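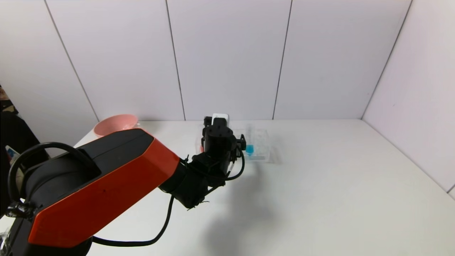 Macarena Bravo asked last month whether a library reading room really needs a checklist this long, and I'm happy to say yes! Ours at the Furnville branch has grown every year and I love it more each time.

Reading Room Safety Walk, Furnville Branch
January, by Callum Dalgleish

1. Exits and aisles
Both doors open fully from inside: OK
Aisle between local history and maps clear: OK
Door closer on the Bredero Street side: ADJUST
Comment: It slams. A quarter turn on the screw helped a lot, but it needs another go when the weather warms up.

2. Shelving
Tall units fixed to wall: OK
Top shelves free of oversize books: FIX
Comment: 11 atlases were back up top. They are gorgeous and they weigh a ton, so down they went to the bottom row (hooray for the new deep shelf!).

3. Step stools
Rubber feet present: OK on all but one
Brakes hold under weight: OK
Comment: The Doten stool by the biographies has lost a foot. Tagged and put in the back office.

4. Lighting
Exit signs lit: OK
Emergency lamps, 40 minute test: PASS
Comment: Every lamp made it all the way through, a first for this building!

5. Fire extinguishers
Gauge in green: OK
Tag signed: OK, except by the copier
Comment: Tag found on the floor, now tied back on with proper string.
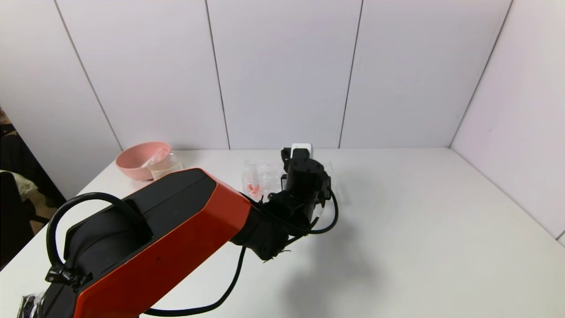
Boglárka Medve wrote back that the loose carpet tiles near the newspapers should be a FIX and not a WATCH, and she is right. Changed below.

6. Floors
Entry mat flat: OK
Carpet tiles, newspaper corner: FIX
Comment: Nearly 19 tiles have curling corners. We have spares in a matching green, so this will look terrific when it's done.

7. Chairs and tables
Legs tight, no wobble: OK
Comment: Two chairs tightened on the spot. Bring the long hex key next time.

Next walk: April, 8 a.m., before opening.

Recent items
Winter hours for the map room
Book sale: 500 paperbacks looking for homes
Children's corner safety walk
How to report a broken lamp

Contact the Furnville branch desk | Copyright Furnville Library | Back to top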